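To: Bustora Tenants' List
Subject: Re: Kitchen supplies from August

> Will the shared kitchens still stock disposable cups?

Stocks will end at 15 Plovitz Street once the last 40 sleeves are used – tenants are asked to bring mugs.

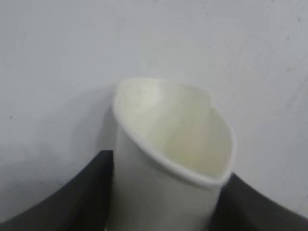
Tejada replied that two floors have no dishwasher and asked for a later date. The request is under review.

Contact: Bustora Building Office | Back to top
Last updated: December 10, 2024
Related:
Recycling room hours
Flimix elevator service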